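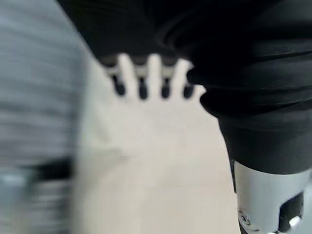 4.3 Comparing finger sets on the wrist camera

Use this section when you have two or more finger sets for the Kikside gripper and want to choose between them. It assumes the arm is mounted, the wrist camera is working and the Mallus controller is running release 2167 or later. If you have not yet set the camera exposure, go back to section 4.2 first.

You will need:
The finger sets to be tried
The hex key from the gripper box
A soft item for the test, such as a folded dark cloth
A clear patch of floor or bench within reach of the arm

CAUTION: Switch the gripper to Hold and press the stop button before you put your hands near the fingers. The jaws can close when power returns.

Fitting the first set

1. Press the stop button and wait for the amber lamp on the controller.

2. Loosen the finger screws and slide the old fingers off. Keep the screws with the set they came from. The Panik fingers use a longer screw than the Havlíček ones, and a long screw in a Havlíček finger will foul the slide.

3. Fit the new fingers and tighten the screws by hand, then a quarter turn with the key.

4. Check that the sleeve on the arm can move freely. Folds are normal. If a fold hangs over the lens, pull the sleeve back towards the elbow and fasten the strap.

5. Release the stop button and choose Tools > Fingers > New. Type a short name for the set. Names may be up to 600 characters long, but only the first line shows on the run screen.

Checking the view

6. Open the live picture and move the jaws slowly from open to closed. With comb-type fingers, the prongs should stand out from the gaps between them. A soft outline on the prongs is acceptable at this stage.

7. Put the cloth in the work area and bring the finger up to its edge at the slow setting. Watch the prongs as they near the folds. A pale finger against black cloth is the easiest case to judge, so start with that. A pale finger over a light grey floor is harder, and the lower part of the finger may blend into the planks.

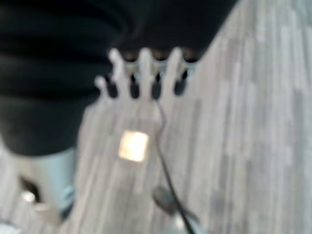 8. Stop the arm and save a still. Compare it with a still saved during the move. If the prongs are clear in the first and smeared in the second, lower the arm speed by one step and repeat step 7.

NOTE: A bright patch on the finger can upset automatic exposure. If the picture darkens when the patch comes into view, lock the exposure before you go on.

CAUTION: Keep loose cables away from the jaws and out of the path of the arm. Stop the arm before moving a cable.

Running the comparison

9. Choose Run > Compare and set the number of tries to 6. Use the same number for every set.

10. Lay the cloth out again before each try, with the folds facing the same way.

11. When the run ends, mark each try as Held, Slipped or Missed. The controller does not fill this in for you.

12. Fit the next set and repeat from step 1. Do not change the arm speed or the exposure between sets. If you have to, delete the earlier results and start again.

Results are kept under Tools > Fingers > History. To copy them to a memory stick, see section 6.

Section last revised March 15, 2026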